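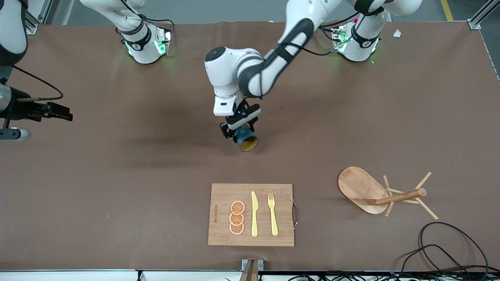
I gave up my favorite mug in August. Well, the mug gave up on me, if we're being fair, because the handle came off in my hand while I was standing at the sink and the rest of it went into the dishwater with a sad little plop. I'd had it since my first apartment. It held exactly the right amount of coffee and it had a chip on the rim that I'd learned to drink around.

So I went looking for a new one, and I have opinions now!

First I went to Domex, the big kitchen place out past the highway, and they had a whole wall of mugs. A whole wall, and almost every one of them was enormous. When did coffee mugs turn into soup bowls? I picked one up, turned it over, and the sticker said 460 ml. I don't want that much coffee in one go. By the time I get to the bottom it's cold, and then I microwave it, and then I forget it's in the microwave and find it the next morning. (My record is two mugs in there at once, and I don't know how I managed that.)

What I want is a smallish cup, with a refill. My grandmother drank hers that way, out of these thin little cups with saucers, and she'd get up for more maybe four times in a morning. I used to think it was a lot of fuss. Now I think she just liked it hot.

Anyway, I bought a Baron travel cup in the meantime because it was by the register and I was annoyed. It's fine. It keeps things warm and it doesn't leak in the car. But drinking through a plastic lid at my own kitchen table made me feel like I was waiting for a bus, and after a week of that I put it up on the shelf with the water bottles.

Then Lewis Morrison from my old job told me about the Tully Street flea market, which I'd driven past for years and never stopped at. You guys. There's a man there with folding tables full of nothing but cups, all mixed up, no order to it at all. Diner mugs, souvenir mugs from banks that closed, half a tea set with ivy on it. Everything on the front table was three dollars. I spent an hour there and my hands were filthy by the end from all the newspaper.

I came home with two. One is a heavy cream diner mug, the kind with walls so thick it looks big and then holds hardly anything – 200 ml, I measured it – and the other says Retholm on the side in faded blue letters. I've looked that up and I can't find a thing. A town? A hotel? If anybody reading this knows, please leave me a comment, it's driving me a little nuts.

The diner mug is the winner for mornings. I warm it up with hot water from the tap first and let it sit for 60 seconds while I hunt for the milk, and that makes more of a difference than I expected. Thick mugs soak up a lot of heat if you skip that part. The Retholm one is thinner and has a nicer lip, so it's turned into my afternoon tea mug, and my husband has already been told to keep his hands off it.

I did keep the old one, by the way. It's on the windowsill with no handle and a bunch of pens in it. I tried gluing the handle back on and it held for one evening, and I don't trust it anywhere near a hot drink. Next month I want to go back for some saucers, if the cup man still has that box he kept under the table.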